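Red dye bleeding in cold wash, second batch

gtang
Joined June
Dyed 3 yards of cotton knit with fiber-reactive scarlet, soda ash fixer, 18 hours batching under plastic. Rinse still runs pink after four changes of water. Is the dye bad?

mikent_dyer
Unlikely. You are rinsing cold only. Unfixed dye needs hot water to come out. Cold first to clear the soda ash, then 140 F or higher with a synthrapol type detergent.

T. Triệu
Disagree on the order of causes. Check the room temperature first. Below 70 F, 18 hours is short for that red. I lost 17 shirts that way in the Bristthorpe studio.

mikent_dyer
Low temperature gives a pale result. It does not explain pink rinse water by itself.

T. Triệu
It does if the dye hydrolyzes before it bonds. Same load in the bath, less of it attached.

gtang
Room was 66 F. Dye weight was 4% of fabric. 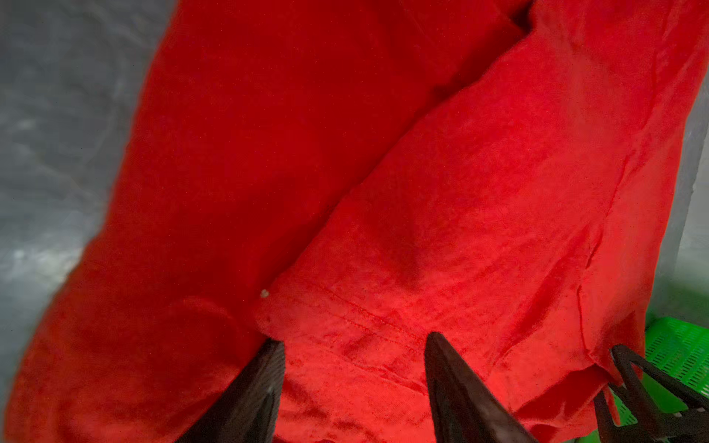 Second soak is going in at 166 F tonight. Will post the rinse count.

mikent_dyer
Fine. Change the water once it cools.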